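How to Set a Deposit Limit at Cistach Casino (and Stick to It)
Posted 09/09/2023

I've been playing slots at Cistach for a while now, mostly the Runex ones, and the first thing I tell friends who sign up is to set a deposit limit before they touch a single game. It's quick, it's free, and you'll thank yourself in November when the holiday promos start landing in your inbox!

Before you start
Log in and make sure your ID check has gone through. If your account still says "pending," the limits page stays grayed out (drove me nuts the first time).

Step 1: Find the page
Click your name at the top right, then My Account, then Play Safe. On the phone app it's hidden under the little gear.

Step 2: Pick your period
You get daily, weekly or monthly. I like weekly. Mine is $22, so if I blow it all on Monday night I'm just watching TV until the next one comes around.

Step 3: Type the amount and confirm
Enter the number, hit Save, then click the link in the email they send. Skip the email and nothing gets saved – I did that 2 times before I caught on.

Step 4: Check your e-wallet too
I pay with Purves, and it has a spending cap of its own. Set both to the same figure and they back each other up. If you also play at Skirnley, remember the casino limit doesn't carry over, so you'll need to do this again there.

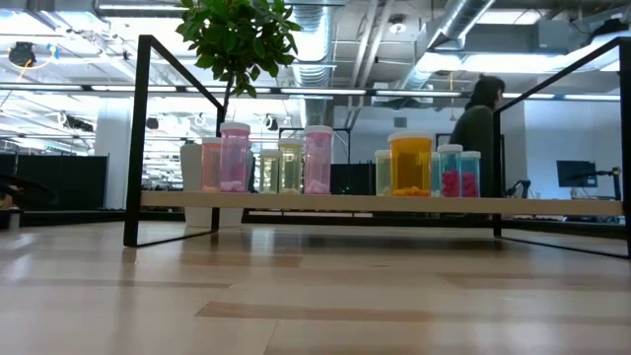 Changing it later
Lowering a limit kicks in right away. Raising one means a 22-hour wait and then another confirmation email, so don't expect to bump it up in the middle of a bad night. If the page gives you an error, live chat can do it for you.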